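Soft things find a second home in Camlow

Camlow, 7/18/23

The old shoe store on Yule Street has a new use this summer. Since the beginning of the month, people of Camlow can bring there their plush toys, fleece blankets, fuzzy pillow covers and other soft items which they do not need any more. The items are sorted, cleaned, mended if it is necessary, and then given to families, to the animal shelter in Emley, or to the school sewing room.

The project is named Weslow, after the creek which runs behind the building. It was started by Serena Piras, who worked many years in a dry cleaning business and who noticed how often people left soft things behind and never came back for them.

"A coat they will come back for," she told us. "A fluffy blanket, no. After one year it is still on the rack and I must decide what to do with it. I did not like to throw them in the garbage."

In the first weeks Weslow received 3,897 items. This number was given to us by Digby Quinlan, who keeps the list at the front door. He writes down every bag that comes in, with the kind of item and the color, but not the name of the giver. Mr. Quinlan said that he expected mainly teddy bears. In fact the bears are a small part. Most bags contain blankets, throws and bath mats, and there are also slippers, often only one of the pair.

The sorting is done at the back of the store. First the items are divided by what they are made of, as far as the label still can be read. Many labels are cut off by the owners, and then the sorter must decide by hand. Short pile and long pile are kept apart, for the reason that long fibers become tangled when they are washed with zippers and hooks. White items have their own shelf and are washed alone.

White and fluffy is the most difficult combination, Ms. Piras explained. It collects lint from everything near it, and it sheds on dark clothes. For the washing she uses cold water, a small amount of soap and a mesh bag, and she does not use the dryer. The items lie flat on a rack overnight and the next morning they are brushed with a pet brush, always in the direction of the fibers. If the pile was pressed flat for a long time, for example at the bottom of a storage box, some steam from a kettle can help to lift it. The steam must not come too close. One rabbit from the first week has now a hard spot on the belly, and he stays at Weslow.

Mending takes the most time. There are 6 sewing places, and 2 of them have a machine that can handle thick fabric. The others work by hand. Open seams are closed with a ladder stitch, and lost eyes are replaced with embroidered ones, so that small children cannot pull them off. Toys with batteries inside are not accepted, and also not items that smell of smoke or mold.

Not everything can be saved. Pieces that are too thin or torn are cut and used as filling for the dog beds in Emley. The shelter received 18 beds until now and has asked for more before November, when the floor of the older kennels becomes cold. A spokesperson of the shelter said that the cats also lie in them, although they were made for the dogs.

Among the visitors on the day when we came was a grandmother from Emley with a trash bag full of stuffed animals, which had belonged to her two sons. She asked if she may take the elephant back. Mr. Quinlan crossed the elephant from the list and gave it to her. This happens often, he said, and he always leaves some space on the line for it.

The town lets Weslow use the store without rent until the end of November. What will come after is not decided. The owner of the building would like to have a regular tenant, and there was already interest from a phone repair business. Ms. Piras has looked at a smaller room near the bus station, but it has no water connection, and without a sink the washing must be done somewhere else. She hopes that the town will give an answer before the school year starts.

In the meantime she asks for a few practical things: mesh laundry bags in the large size, strong white thread, pet brushes with metal pins, and clean cardboard boxes with a lid. Hangers are not needed, there are already too many. Who would like to learn the ladder stitch can come in the afternoon, and it is not necessary to bring own tools. Children can help with the brushing if an adult stays with them.

Items should be brought in a closed bag and dry. Please do not leave bags in front of the door in the night. Last week it rained on a whole row of them, and it took until the next evening before everything was hung up. Parking is possible behind the building, at the side of the creek, but the gate is narrow and larger cars should stay on Yule Street.

Whoever is not sure if a piece can still be used should bring it anyway, Ms. Piras said. The softest things are often the ones that people are ashamed to give, for the fibers stick out in all directions and they look older than they are.
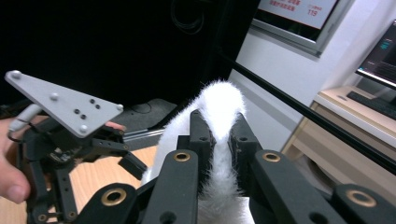 A brush is always kept at the front door, and Mr. Quinlan will usually try it on the item before he writes anything on his list.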